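Does sorting at home make any difference? A survey of two streets in Susosstead

Module project, submitted September

Background

The council leaflet that came through our doors last year said that households which rinse and sort their rubbish "can cut waste to landfill by half". It gave no source. I wrote to ask for one and was sent a second copy of the leaflet. My project set out to test a smaller claim: that people who say they sort their rubbish put less in the general bin than people who say they don't.

Method

I put 940 forms through letterboxes on Venter Road and the estate behind it. 405 came back. The form asked how many bins a household filled in a fortnight, who lived there, and whether they rinsed tins and jars. I also weighed the general waste from 3 homes that agreed to it, using a luggage scale. My supervisor thought this was too few homes to mean anything and I agree with her, but the figures are in the appendix.

Results

Sorters did report fewer general bins. They also lived in smaller households, and once I compared only homes of the same size most of the gap went away. What was left could easily be people giving the answer they thought I wanted. I would have given it myself.

Two of the weighed homes described themselves as careful sorters. One of these had the heaviest bags of the lot. The owner blamed cat litter, and she may be right.

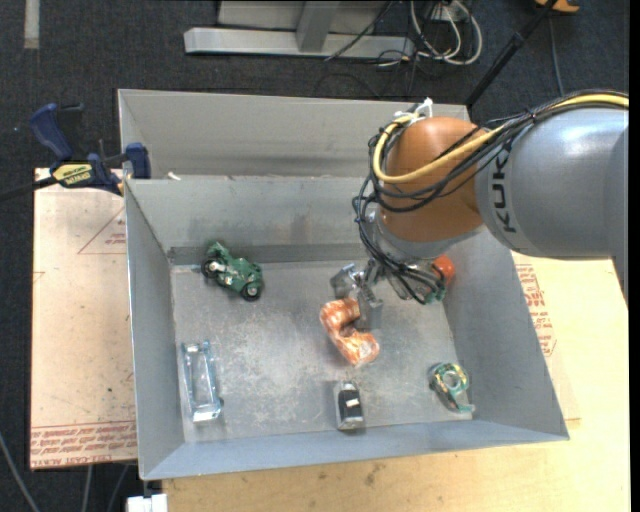

Sipho Motaung read a draft and felt I was being hard on people: even if half of them exaggerate, he wrote, a street that thinks it ought to sort is still better than one that has never thought about it, and a form about bins can't measure that. He also asked why I had left out food waste. I left it out because the form was already over the page.

I take the first point only in part. If the aim is a change in attitude, the leaflet should say so and drop the "by half".

Problems with the survey

People who bother to return a form about rubbish are probably not typical. Question 4 was badly worded and I have ignored the answers to it. The Grimatik recycling app, which several people mentioned, gives its users a monthly score, but I could not find out how the score is worked out, so I have not used it either.

Thanks to Ntombi Hendricks for lending the scale.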